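Vakov kitchen sim: planner keeps folding the wrist camera view into the microwave, and I think I found out why
Simulation and Planning > Manipulation

torquemuffin
Posted 9:14 pm

OK so I have been living inside this kitchen for most of June and I'm having a ridiculous amount of fun, but I need more eyes on one thing.
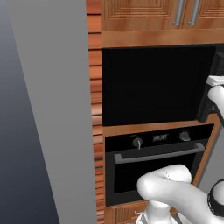

Setup is Vakov for the physics and rendering, Dretitum as the motion planner, and my own little perception node in between. The job is reach, touch the appliance front, back off, go home. No grasping yet! The perception node takes depth, fits planes to the cabinet fronts, and hands them to Dretitum as collision boxes.

What happens: the first reach is nearly always great. Then on the second or third reach the planner says the start state is in collision and refuses to move. The arm is nowhere near touching. I dumped the collision world and there's a box sticking out of the microwave face toward the gripper, like somebody left a shoebox glued to it. Over 201 reaches I got 11 clean runs to the end of a full sequence. The rest died with that start state error.

I think it's the robot seeing its own fingers and adding them to the wall. Has anyone fixed this properly? I can make it go away by turning off map updates after the first look, but that feels like cheating.

pid_and_prejudice
Posted 9:31 pm

It's self filtering, yes. Your depth points on the fingers aren't being removed before the plane fit. Check the padding on the robot model. Default padding in the Dretitum filter is tiny and the fingertips are the first thing to leak through.

torquemuffin
Posted 9:40 pm

Padding was my first guess too! I bumped it up twice. The shoebox gets smaller but it never goes away, and with big padding I start losing real surface near the fingers, so then the planner thinks there's a hole in the microwave. It planned a path THROUGH it once. Very confident path. Beautiful smooth curve.

lowpass_larry
Posted 9:52 pm

I'll disagree with the padding people. Look at your timestamps before you touch anything else. If the depth image is stamped when it's published and not when it's rendered, the filter is using a joint state from later than the image. Arm moves, mask moves with it, old finger pixels are left hanging in space. You get exactly one ghost per moving look.

Quick test: hold still for a second before each depth grab. If the ghost is gone it's timing. If it stays it's geometry.

gantrygoblin
Posted 10:05 pm

Could also be the material. Is the microwave front set up as glossy in your scene? I had a dark shiny oven door in a different kitchen and my stereo depth on it was garbage. The matcher filled in the blank area with whatever was next to it, and what was next to it was the gripper.

torquemuffin
Posted 10:11 pm

gantrygoblin: ooh. Yes it's black and glossy, and so is the oven under it. But I'm using the renderer's depth buffer for this and not stereo, so reflections shouldn't matter? The depth buffer doesn't care how shiny a thing is.

lowpass_larry: trying the hold still test right now.

gantrygoblin
Posted 10:13 pm

Right, with ground truth depth you're fine. Keep it in your back pocket for the real robot though, you WILL hit it.

torquemuffin
Posted 10:48 pm

LARRY. With a one second pause before each grab I ran the sequence again and there's no shoebox. Padding back at default. I printed the stamps and the depth image is stamped 8 frames after the joint state it was rendered with. Eight! At my approach speed that's plenty of finger travel.

lowpass_larry
Posted 10:55 pm

There it is. Don't keep the pause. Have the Vakov bridge carry the sim step number along with the image and look up the joint state by step. Wall clock has no business in there at all.

pid_and_prejudice
Posted 11:02 pm

Good catch, but I still wouldn't ship it with default padding. Fixing the stamps gets you a correct mask in sim. On hardware your calibration is going to be a little off and you'll be right back here. I'd fix both.

lowpass_larry
Posted 11:07 pm

And I'd say tuning padding for hardware inside a sim is a waste of an evening. You don't know the error yet. Set it when you have a calibration to measure against.

pid_and_prejudice
Posted 11:10 pm

You can inject calibration error in sim. People do it all the time. Jitter the camera mount a few millimeters per episode and see when the filter breaks. Then you have a number instead of a feeling.

torquemuffin
Posted 11:26 pm

I love both of these and I'm going to do both, stamps first. The step number lookup took maybe fifteen lines. For anyone searching later: bridge config, turn on the option that passes the step through in the header, then in the perception node keep a ring buffer of joint states keyed by step. If the step isn't in the buffer, drop the image. Don't grab the nearest one (that was my old code, oops).

Left it looping with no pause while I ate a sandwich.

nullspace_nan
Posted 11:41 pm

Following this one, we see the same start state error in the Nisbet port of this planner. How big is your buffer?

torquemuffin
Posted 11:44 pm

Way too big, it holds a whole episode. You could go much smaller. I just wanted it to never be the problem while I was testing.

torquemuffin
Posted 7:20 am

Morning numbers! 1,382 reaches overnight, zero start state collisions. A handful stopped short of the target, and from the logs those look like the wrist running close to a joint limit, so that's a goal pose sampling thing and a separate headache. Camera jitter runs are next. I'll put the bridge patch up on Drundside once I've cleaned out my print statements.

pid_and_prejudice
Posted 7:58 am

Nice. Post the jitter plot even if it's ugly. And log the padding value with each run or you'll be redoing it.

nullspace_nan
Posted 8:15 am

Our port was stamping on publish too. Changing it today, thanks Larry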